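Print this article | E-mail to a friend

Reading time: 6 minutes

Folding by Halves: How One Laboratory Is Teaching Robots When to Stop

Cloth is among the hardest materials a robot can be asked to handle. A box keeps its shape when it is lifted, and a cup can be modeled in a few lines of code. A sweater takes a new form every time it is touched, and most of it is hidden from view at any moment. For the manipulation group at the Hostena Institute, that difficulty has been the subject of several years of steady work, and the group has now reported a result that has drawn attention beyond its own field.

The method is called Olik. It was developed under Hiu-tung Chang, who leads the group, together with Stuart Dawber, a research engineer responsible for the robot software. Its central idea is simple to state. Most systems that learn to fold clothing are trained to imitate a complete demonstration from start to finish. Olik is trained on short pieces of demonstrations, and each piece ends at a point where a human operator judged the garment to be in an acceptable state. The robot learns what a good stopping place looks like before it learns how to reach one.

"A person folding a shirt pauses many times without noticing it," Dr. Chang said. "The cloth is set down, the hand is flattened or moved, and the next fold begins from something stable. We wanted those pauses in the training data as events in their own right."

Recording the pauses

The demonstrations were gathered by teleoperation. An operator guides two robot arms through the work, and each motion is stored along with the view from a camera at the robot's head. When the operator is satisfied with the state of the cloth, a foot pedal is pressed and the recording is marked. The collection used in the study contains 2793 marked segments, drawn from 469 full demonstrations on shirts, trousers, towels and light jackets.

Mr. Dawber described the pedal as the least expensive part of the project and the one that caused the most discussion. In the first weeks, operators disagreed about what deserved a mark. One would press after every small correction, while another pressed only when a fold was complete. The group wrote a two-page guide in April and asked operators to label a shared set of recordings before collecting any of their own. Segments recorded before the guide was adopted were set aside and do not appear in the final collection.

The marked segments are used to train two networks. The first looks at the current camera view and gives a score for how close the cloth is to a stable, useful state. The second proposes the next motion of the arms and hands. During operation the second network runs until the first reports a high enough score – at which point the robot holds still, takes a fresh view and plans again. If the score falls sharply in the middle of a motion, the motion is stopped and a correction is attempted.

What the trials showed

The group tested Olik against a standard imitation method trained on the same recordings without the marks. Each method was given 200 attempts on garments that had not been used in training. A trial was counted as a success if the folded garment fit inside a printed outline and no sleeve or leg extended past it.

Olik completed 164 of its attempts. The standard method completed 121. The difference was widest on jackets, where the standard method often carried on with a planned fold after the fabric had slipped. On towels the two were nearly equal, a finding Dr. Chang regards as reasonable, as a towel offers few opportunities to go wrong.

Speed is the principal cost. The pauses add time to every fold, and an experienced person remains far quicker than either method. The authors state this plainly in their paper and make no claim that the system is ready for a commercial laundry.

Hands in place of grippers

Much earlier work on cloth relied on simple two-finger grippers, which pinch fabric well but do little else. The Hostena group chose multi-fingered hands, accepting a more difficult control problem in return for a wider choice of contact. Curled fingers can rest against an edge and hold it in place. An open hand can be brought down flat to smooth a surface.

The choice also affects the scoring network, which must learn to judge cloth that is partly covered by the hand working on it. Early versions gave low scores whenever a hand was in view. Mr. Dawber's remedy was to train on views taken before and after the hand was withdrawn, so that the network could connect the two.
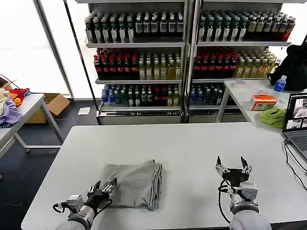 The next stage

A second study is under way with Druremus, a textile services company that has supplied worn and mended garments for testing. Worn cloth behaves differently from new cloth: it creases in established places, and mended areas are stiffer than the fabric around them. A further 272 demonstrations have been recorded for this purpose. The group has also begun work on Laur, a software tool that will allow other laboratories to add stopping marks to recordings they already possess.

Dr. Chang is cautious about applying the approach elsewhere. Packing, bed making and the handling of cable all seem to contain natural resting points, she said, but whether operators can agree on them is a question that will have to be answered one task at a time.

Reader comments (3)

R. Pell: I managed a hotel laundry for many years. Towels were never the problem. Please try a fitted sheet and report back.

Marguerite T.: Were the same operators used for both sets of recordings? If the later ones are all by people trained on the guide, that would be worth stating in the article.

dkorhal: Interesting that the pauses help. I would have expected the stops to give the fabric more time to slide. Is the code for the scoring network going to be released, or only Laur?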